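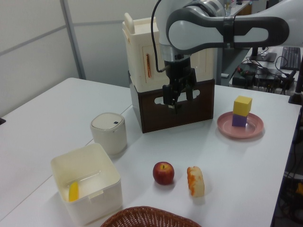 7/22/22 – cubes, plate, and the usual kitchen clutter

Okay, back on the bench after the gripper swap. Today was all stacking and fetching, with Elżbieta Tomaszewski driving in the morning and me after lunch. We got to 173 keepers before we stopped, out of 254 tries. I know that looks like a lot of waste, but I was being picky and I'd do it again (see below).

Tasks on the list:

- yellow cube on purple cube, both on the pink plate
- apple into the white square bin
- banana out of the bin, onto the plate
- bread to the basket
- open the little cabinet door by the orange handle, then close it

The cube one went great. Elżbieta has this nice slow way of coming down where she stops just above the stack, lines up, and lets go without squishing the foam. Mine are jerkier. I went back over a bunch of my April demos last night and you can spot them right away – I wiggle left, then right, then left again, and the policy has picked up the wiggle! It does it even when it's already lined up. So that's on me, and I'm throwing out any run of mine with more than one correction before the release.

Banana was the pain. When it rests up against the side wall of the bin there's hardly any room for the inside finger, and I kept bumping the wall and dragging the whole bin along. Tried coming in at an angle, which helped some. Anselmo Honorato thinks we should keep a few of the bumpy ones in as long as the banana ends up on the plate, so the model sees what recovering looks like. I'm half convinced. For now they're in their own folder, labeled "messy but ok", 43 of them, and not counted in the keepers.

Door: only did 3 and quit. The cabinet slides back on the crate when I pull on the handle. Needs some grippy mat under it, or tape. I did not want to teach it that opening a door means moving the furniture.

Stuff I changed partway through, so I don't forget:

- Shuffled the apple and bread between runs starting after lunch. In the morning they mostly stayed put, so the morning set is less varied than I'd like.
- Wrote the instruction text fresh for each run instead of pasting. Elżbieta says "put", I say "move", good to have both.
- Cut the dead time at the start of each recording. Tratis was saving a long stretch of nothing before the arm moved and I'm pretty sure that's why the last model just sat there thinking about it.

Prorker upload choked once on the big batch, split it in two and it went through fine. Haven't checked that the labels came across, so somebody please look before training kicks off (Anselmo?).

Next time: fix the door thing, redo the morning apple runs with the bin in different spots, and try the same cube stack without the plate. Also want to ask the Povby folks what speed they drive at, theirs always look so smooth.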